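Cork Board and Note Sorting
Gallery / Desk and Paper / Vavari rooms

Introduction

Ornorard keeps a small set of gallery pages on how paper gets sorted, pinned, filed and thrown out in ordinary workrooms. This one covers the cork board table at Vavari in Tridthorpe, where handwritten sticky notes are read, put in order and moved onto a framed board. The pictures are from a morning in June.

The setup is simple. Two tables are pushed together to make one large surface. The front table is the working side. The back table is for whatever is waiting its turn. The cork board lies flat in the middle of the front table and stays flat until the sorting is finished, when it goes back up on the wall in the hallway.

The notes come from the Sales side of the building. People write on them during calls and stick them wherever there is space, and at the end of the month they get collected and brought down in a bundle. The June bundle was 300 notes. A busy month can be double that. Most carry a short mark, and a few have a full line of writing.

Gallery

1. Board in the middle, notes to both sides

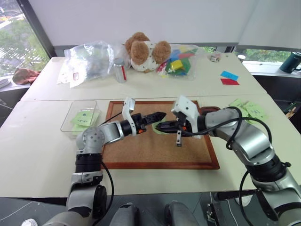
The order of work has not changed much since the first page we did on Vavari. Notes are taken up one at a time and placed on the cork. Anything that can be read and belongs to an open job stays on the board. Anything finished goes in a paper bag under the table. Anything that can't be read goes back upstairs with a question mark on it, and about half of those never come down again.

Light green was chosen for the whole building two years ago. Before that there was yellow, pink and a bright orange, and each room had its own idea of what the colors meant. With one color you have to read the note. It takes longer per note and there are fewer mistakes.

The clear tray lives on the left. It was bought for cutlery and it is the right depth for a stack of sticky notes. You can see from the side how full it is. When notes are piled straight onto the table they curl and pick up dust along the sticky strip, and then they won't hold on cork or anything else. Some loose ones always end up on the tabletop anyway. They are gathered up when the tray is done.

A few practical points on the board, for readers who wrote in after the last gallery:

The cork is the ordinary kind in a reddish-brown wooden frame. It has been in use for 7 years. The surface has softened a little near the middle, where most of the pins have gone in, but it does not crumble.

Sticky notes hold on cork for a day or so without a pin. After that they start to lift at the bottom. Vavari pins each one at the top edge before the board goes back on the wall. The pinning is done last, after the order has been settled, so that a note is not pinned and unpinned several times.

The frame should be wiped with a dry cloth only. A damp cloth leaves a mark where the wood meets the cork.

2. One note on the cork 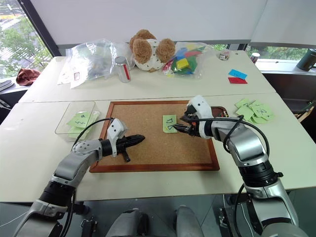

Spacing is the part that takes practice. A square note needs a finger's width of bare cork on each side if anyone is going to lift it off later without taking its neighbor along. On a board this size that means fewer notes than you would expect. The temptation is to overlap them like roof tiles, and Vavari did that for the first year. The bottom rows became hard to read and were ignored.

The marks on the notes are mostly numbers and letters. Job numbers are supposed to go first, then the shelf, then anything else. In practice people write what they remember. Job 873 came down on four separate notes in the June bundle, each with a different shelf, and it was kept off the board until somebody could check.

Pens matter more than people think. Dark blue or black ballpoint is best. Felt tip soaks through to the next note in the pad, and pencil fades once it has been handled. There is a cup of ballpoints at the Sales counter now, on a string.

Storage and leftovers

Notes that come off the board are kept until the end of the following month and then recycled. The sticky strip is small enough that the local paper collection takes them. Pins go back in their tin. Bent ones are thrown away at the same time.

Vavari buys its pads in a case of 2000 sheets, which lasts the building through spring and most of the summer. The case is kept in the hall cupboard with the spare pins and a second cork board, the same size, still in its wrapping.

If you are setting up something similar, the table is the place to start. A pale top makes it easier to spot a loose note, and two tables together leave room to put things down without covering the board. Height is a matter of taste. The ones at Vavari are standard desk height and most people stand at them.

More in this section

Drawer dividers at Vavari
Label printing, front counter
Hallway boards, Tridthorpe
Envelope sizes compared

Pages in Desk and Paper are added every few weeks. Corrections can be sent through the Ornorard contact form. Please include the page title.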